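Sweeping Shiny Floors: Tips for Your Planner Settings

We've had plenty of letters about sweeping since our July page on wiping counters, and most of them come down to the same trouble: the arms are fine, the broom is fine, and the software gets in a muddle as soon as the floor is polished. So put the kettle on and let's go through it slowly, the way we do it here at Dulcombe.

Start with the light. A glossy floor throws back every window, and a perception program will happily mark a bright patch as a thing to be picked up. Before you touch any other setting, save a look at the clean floor in the morning and another late in the afternoon, and let the program compare against both. Babak Talebi, who wrote in from Shirazi, cut his false finds from nearly 400 to 20 this way, and I was so pleased to read it!

Next, plan for the dustpan first and the broom second. Have the planner set the pan down flat, hold it still, and only then work out the broom's path toward the open edge. If both are allowed to move at once they chase each other across the room — I've watched it happen, and it's a sorry business.

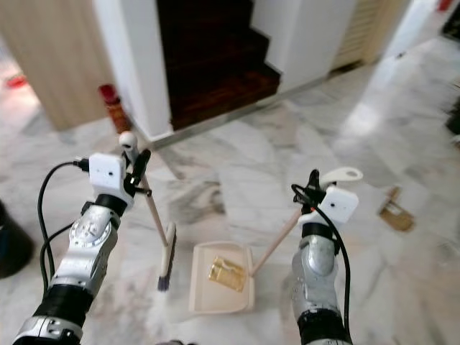
Broom in the left arm, dustpan in the right, and a bit of golden-yellow in the pan.

Paper and foil deserve their own label, by the way. Crumpled and shiny things change shape from every side, so teach the program a good many crumples. Flat scraps of cardboard need the broom's target height brought down 2 millimeters, or the bristles ride right over them.

Jinlong Lei asks whether Zovby users should let the planner re-check the floor after each stroke. I would, yes. It's slower, but small scraps do wander. In Ratell the same setting is under Tasks, then Look Again, and it comes switched off.

Save your settings under a new name before you try any of this, dear readers, and keep the old ones until you're happy.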